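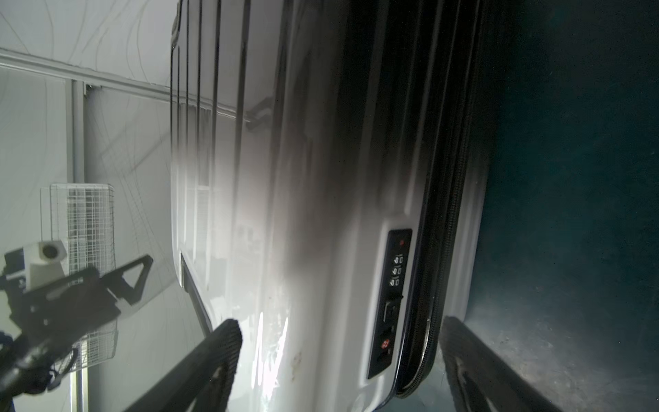 Open day at Devano, 19/06/2018

I took the Tuesday off to go to the open day at Devano. I had put my name down months ago and then forgotten about it until the reminder came. Parking was behind the old Plasine warehouse, a five minute walk away, and the signs ran out at the second roundabout. If you go next time, follow the cycle path.

There were three things on the programme: a talk, a tour of the workshop, and a demonstration of two-armed handling. I went mostly for the last one. I used to work in baggage at a small airport, and lifting cases is the part of that job everyone's back remembers.

The talk was half an hour and mostly about money. They have 500 square metres now and want 800 by October. Orkoreo, who make the control software, had a person there as well, and the two halves of the talk overlapped a fair bit. I would have liked less about growth and more about what goes wrong.

The workshop tour was better. We went in groups, and ours was number 33, which puzzled us all until the guide said the numbering carried on from previous years. Most of the benches had the covers off so you could see the wiring. I spent too long at a bench of worn finger pads and had to catch the group up.

Then the demonstration. The case was a big white hard shell with ribs down it, the zipped sort with a three-dial combination lock set in next to the zip. Glossy all over. I asked why they had not picked something easier, a cardboard box for instance, and was told that boxes were last year. A shiny curved case is a fair test. The corners are rounded, so there is no flat edge to get hold of, and a gripper that squeezes in the wrong place will just slide off.

They ran it with black two-fingered grippers. On the one I could see best, the fingers went either side of the lower end of the case, one towards the front face and one by the zip. The fingers have openings cut through them, which I took to be for weight, though I didn't ask. The operator talked us through each step and stopped the arms whenever somebody had a question, so it took a long while to get through one lift. I didn't mind that. At work we had a conveyor and a shout, and I never once saw a machine stop so that somebody could explain it.

My run was logged as 1443 on the screen by the operator. The case tipped up, wobbled, and was set down on its side a little further along. The next one they stopped part way because the case had begun to turn in the grip. The operator backed the arms off, moved the start point down a bit and went again. I thought that was more useful to watch than the good one.

Some things I wrote down:

The arms are slower than a person. They said so themselves.

Full cases are harder than empty ones, as the weight shifts about inside. Ours was empty.

They don't do soft bags yet. Holdalls and rucksacks are being looked at with Coste, who do the finger pads, and there was no date given.

Handles are left alone for now. I asked about this twice – any baggage handler would go for the handle first – and the reply was that handles come in too many shapes and some of them snap.

Lunch was sandwiches and they had gone by the time our group got there. There was still tea. I talked to a couple from a removals firm who wanted to know about wardrobes and had not had much joy.

I left at three and missed the second talk. The slides are meant to go up on the Devano site, and I'll add a link when they do.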